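# Workshop tips: the software side of a tabletop gripper
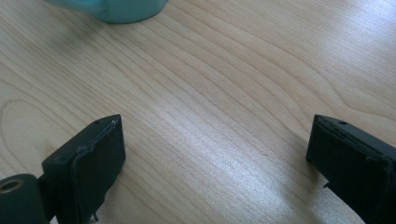 *Open fingers over the tabletop, with glare on the wood and a teal cup or mug at the top.*

These tips are for people running a small gripper on a kitchen table or a workbench, with a camera on the tool and a computer somewhere nearby. They cover the software only: seeing, planning, closing the fingers, and keeping the recordings in order. Most of them came out of the Drernico table-clearing project, which runs on a planner called Destov and a viewer called Kokkinos. Both are small in-house programs, and the tips should carry over to whatever you use.

## Lighting and glare

Fix the light before you touch a threshold. A glossy tabletop gives a bright band that moves when the camera moves, and a detector tuned to ignore it in one position will trip over it in the next.

- Pull a curtain or turn off the lamp that sits opposite the camera. Bounce light off a wall or ceiling if you can.
- Lock the exposure and the white balance. On automatic, the whole picture darkens when the tool swings toward a bright patch, and colors shift with it.
- Set exposure for the brightest part of the table. Dark fingers will lose some detail, and they can spare it.
- If a bright patch still washes out, mask pixels above a fixed brightness and tell the planner they are "unknown." Do not fill them in with the color next door.

A placemat with a dull finish solves most glare trouble for very little money. Avoid checks and stripes. Plain gray or tan works well.

## Wood grain

Strong grain confuses edge finders. Long parallel lines look like the sides of objects, and an oval swirl can pass for a plate or a coaster. We had Destov plan a very careful grasp on a knot for most of one afternoon.

Take a set of pictures of the bare table from several heights and put them in your training set with no labels at all. Ours has 391 of these, and the false finds nearly stopped once they were in. Retake them when you change tables.

If you are not training anything and only using classical tools, blur slightly before edge detection and throw out any closed shape that has no difference in depth from the table around it. A 3 mm depth cutoff is a fair place to start. Thin things such as paper and flat spoons will fall under it, so treat them as a separate job.

## Masking your own fingers

A camera on the tool sees the fingers in every picture. The software has to know they are part of the tool.

1. Record the fingers opening and closing over a plain background, slowly, through the full range.
2. Save one mask for each of 15 opening widths.
3. At run time, read the width from the motor and pick the nearest mask.
4. Grow the mask by a few pixels on all sides.

Step 4 matters if your pads are soft rubber. The edges of a pad lift and curl with use, and a tight mask leaves a thin dark sliver that the detector reports as a new object sitting exactly between the fingers. When you see an object that follows the tool around the room, check the mask first.

Make new masks after changing pads, tightening a finger, or bumping the camera.

## Objects at the edge of the picture

A cup that is only partly in view should not be grasped from that view. The software will happily fit a circle to a short piece of rim and give you a center that is off by half a cup.

Add a rule: if a detection touches the border of the picture, the only move allowed is a camera move. Shift the tool until the whole object is inside the border with some margin, then detect again. In Destov this is a single setting, `border_action: look`. In other planners you may need to write it yourself. Ours is nine lines long.

Blur gets its own rule. An object far from the fingers may be out of focus, and a soft edge measures wide. Use the far view to decide where to go and the near view to decide how to grasp.

## Planning the approach

Keep the approach dull. Go to a point above the object, stop, look, then go down in a straight line.

- Put the stop 80 mm above the highest thing on the table, whatever it is. Clearing the target alone is not enough.
- Open the fingers fully before you start down. Opening on the way saves a second and knocks things over.
- Cap the speed for the last stretch at a quarter of the travel speed.
- Leave finger thickness in the plan. A cup may fit between the pads while the outside of a finger hits the sugar bowl.
- For round objects, several finger angles are equally good. Choose the one that turns the wrist least.
- Cups with handles need the handle found first. If the handle is hidden from the current view, look from a second one.

Give the planner a time limit. Ours is 600 milliseconds. If it has no path by then it backs up to the stop point and asks for a fresh picture, and the second try usually goes through.

## Closing on the object

Close by width and by motor current together. Width alone will crush a paper cup that is a little smaller than the model says. Current alone will stop early on a stiff joint.

Write down the current needed to close on nothing. Do this cold, at the start of the day, and again after an hour of use. The two numbers will differ, and your contact threshold has to sit above the larger one.

After closing, lift 10 mm and wait half a second. Read the width again. If it has shrunk, the object is slipping or was never there, so put the tool back down and open. Checking after the full lift is too late for anything with tea in it.

A table of starting values from our settings file:

| Object | Closing speed | Contact limit | Lift check |
|---|---|---|---|
| Ceramic mug | medium | medium | yes |
| Paper cup | slow | low | yes, twice |
| Wooden spoon | medium | medium | yes |
| Sponge | fast | low | no |
| Glass | slow | medium | yes |

The sponge has no lift check for a reason. It keeps squeezing down after contact and fails the width test every time.

## Calibration

Check the camera-to-tool calibration on Monday, or on whatever day you start the week. Tape a printed marker to the table, drive the tool so the point midway between the fingertips should land on its center, and measure the miss with a ruler. Under 2 mm, carry on. Over 2 mm, recalibrate. Over 10 mm, look for a loose screw before you run anything, as recalibrating around a loose camera only hides it until lunch.

Keep the old calibration files. Name them by date and never overwrite one. When a week of grasps all miss to the same side, you will want to know which file was loaded.

## Clocks

Camera pictures and motor readings come from different clocks. If they disagree by a tenth of a second, the software pairs a picture of open fingers with a reading from closed ones.

To find the delay, tap the table with a fingertip of the tool, find the picture where it lands, and find the spike in the motor current. Do it five times and take the middle value. Put that number in the settings file with a comment saying how you got it. Repeat after any change of cable, hub, or computer. A USB hub from the Skirkport bench added enough delay to spoil two days of recordings, and the logs showed no errors at all.

## Keeping recordings

We had 2,478 recordings before anyone wrote down how to name them. Start sooner.

- One folder per session, one file per attempt.
- Store the settings file next to the recordings, as a copy. A link to the current one will be wrong by next week.
- Mark each attempt "held," "dropped," "missed," or "stopped by hand." Four labels are enough.
- Keep the failures. They are the ones you will go back to.
- Empty-table pictures go in their own folder, so they are not mistaken for attempts that went wrong.

In Kokkinos, press `G` to draw the motor width over the picture. It is the quickest way to spot a clock problem. Press `M` to show the finger mask, and step through a few pictures at full open and full closed before you trust a new set.

## Before you press start

- Stop button within reach, and tested today
- Exposure locked
- Correct calibration file loaded
- Finger masks match the pads now fitted
- Speed cap on
- Hot drinks moved to another table
- Enough disk space for the session

## Small fixes

**The tool stops above the object and does nothing.** The detection is probably flickering. Require the same object in three pictures out of five instead of five out of five.

**It grasps well on the left and poorly on the right.** Lens correction is off or was made at a different resolution.

**The fingers close early.** Check the joint for crumbs, then raise the contact limit one step.

**The object's color keeps changing in the log.** White balance has gone back to automatic. Some cameras reset it each time they are plugged in, so set it in the startup script.

**The planner is slow after a long session.** Old obstacles are still in the map. Clear the map when the tool returns to its rest position.

Cloth items and stacked plates are going on a separate page in November.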